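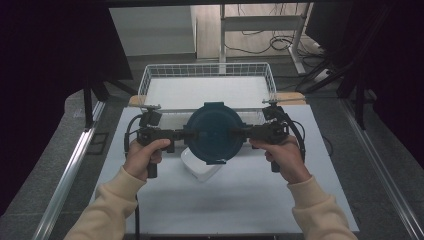 Teal lid, white table.

Small thread about my crime novel, because some of you asked where it is. 1/7

The book is called Skeltmont. It is the name of the town where the story happens, a cold place with one ferry and one police office. I finished the second draft in April. It has 530 pages and my editor wants 300. 2/7

So I cut. First I removed the uncle. He had 44 pages and a boat, and he did not kill anybody. I liked him very much. 3/7

Then the harder question, who tells the story. I wrote it all from the side of Inspector Shahbazi. Now the sister of the dead man, Filodora, has every second chapter. She lies to the reader a little. I hope it is fair. 4/7

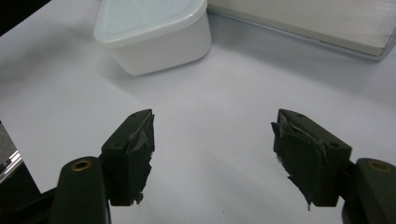
With her the middle part is faster, but I had to move the discovery of the letter, and after that almost every date was wrong. I spent one full week only on the dates. 5/7

Houshang Yazdani read the new opening and sent me 2,000 words of notes. He guessed the killer in chapter three. I have changed chapter three. 6/7

If you read crime in two voices, please tell me which ones you liked, old books also. I write again at six in the morning, so I will answer after that. 7/7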